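중고 장난감 가게, 값은 누가 매기나
솔틀리 골목 '그르기치' 주인 인터뷰

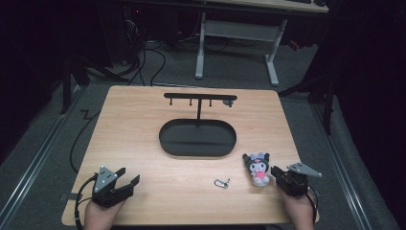
빌리암 말고 벨리미르 이바노프한테 먼저 물어보라고, 값 얘기라면 그 사람이 더 할 말이 많을 거라고 비오리카 베리샤는 전화로 그랬다. 같은 인형이 어제는 싸고 오늘은 비싸면 손님은 발길을 끊는다는 말도 했다. 그래서 이바노프를 찾아갔다. 수요일, 문 열기 직전.

가게는 좁다. 앉을 데도 없어서 서서 얘기했다. 중간에 전화 세 번, 택배 한 번.

첫 질문은 뻔했다. 값은 어떻게 정하나. "보고 정해요. 진짜로. 꿰맨 데, 냄새, 라벨." 라벨이 그렇게 중요하냐고 하니 고개를 젓다가 만다. "모으는 사람한텐 중요하죠. 애들은 라벨부터 잘라 달라고 해요. 목이 따갑다고."

장부를 보여줬다. 손으로 쓴 것. 재고 1,048점. 이 중 팔리는 건 늘 비슷비슷하단다. 캐릭터 봉제인형이 제일 빨리 나가고, 나무 퍼즐은 안 나간다. "조각 하나 없으면 끝이에요. 근데 그걸 세고 있으면 하루가 다 가요." 퍼즐은 이제 안 받는다. 11월만 예외. 그때는 뭐든 나간다고.

사 오는 값은 대개 파는 값의 절반 밑. 박하다는 소리 듣지 않느냐고 물었다. 좀 발끈했다. "세탁을 누가 하는데요. 솜 다시 넣는 건요. 한 마리에 이틀 걸릴 때도 있어요. 월세는 또 어떻고." 이 대목은 길었는데 줄인다. 요지는 월세다. 재작년에 오르고 올해 또 올랐다.

온라인은? 잼게이트에 올려 봤단다. 두 달 하고 접었다. "사진 찍고, 답장 쓰고, 깎아달라 그러고. 200개 올려서 20개 팔았나. 그 시간에 가게에서 파는 개 낫지." 그래도 시세는 매일 본다. 아침에 커피 마시면서. 랄릭스 쪽 시세도 보는데 거기는 믿지 않는다고 했다. 부르는 값이지 팔린 값이 아니라는 것.

가짜 얘기로 넘어갔다. 많으냐. 많다. "눈 자수를 봐요. 그 다음 발바닥. 발바닥 박음질이 삐뚤면 일단 옆으로 빼 놔요." 그래도 모를 때가 있다. 그럴 땐 엘더 엔리케스, 아니 엘데르 엔히크스(받아적다 틀려서 이름을 다시 물었다)한테 보인다. 예전에 봉제 공장에 있었던 사람. 가짜로 나오면 버리나. "돌려줘요. 버리면 싸움 나요."

제일 비싸게 판 게 뭐냐는 질문엔 답을 안 했다. 손님이 알면 곤란하다고. 제일 아까웠던 건 바로 말했다. 한쪽 귀 없는 곰. 싸게 내놨더니 한 시간 만에 나갔다. "그건 내가 가질걸. 귀 달아 주려고 천까지 사 놨었는데."

손님은 절반이 어른이다. 서른 넘은 사람들이 어릴 때 잃어버린 걸 찾으러 온다. 색이 조금만 달라도 그냥 간다고 한다. "이거 아니래요. 똑같은 건데. 아니래. 자기 거는 더 바랬다나." 이바노프는 그런 손님 연락처를 따로 적어 둔다. 물건이 들어오면 전화를 하는데 정작 안 받는 경우가 더 많다. 왜 그런지는 모르겠다고.

물려줄 사람은 있나. 일리르 페리치라는 청년이 토요일마다 나온단다. 값 매기는 걸 가르치는 중인데 아직은 너무 싸게 붙인다. "정이 많아서 그래요. 애가 울면 깎아 줘요. 나도 처음엔 그랬어요." 지금은? "지금은 부모 얼굴을 보죠."

열 시 조금 넘어 첫 손님이 들어왔고 이바노프는 장부를 덮었다. 나가면서 문에 붙은 종이를 봤다. 매입은 오후 두 시부터, 퍼즐 안 받슴니다.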